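Kovine Opens Side-by-Side Gripper Trials

DELPORT, 7 June 2024 – Kovine has begun a comparison of three gripper designs for small two-arm workcells. Each pair will be tested on the same task, picking up and sorting toy blocks, over more than 400 attempts.
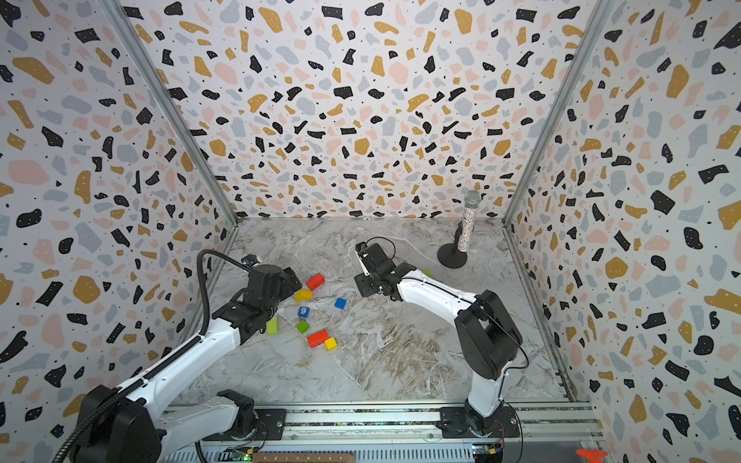 Wrist Cameras Under Review

The trials also cover five camera settings. "Buyers ask us which finger and which camera belong together, and we want to answer with data," said Nana Owusu, director of testing at Kovine.

Results will be shared with project partners Magaña and Drulen in July – a public summary will follow.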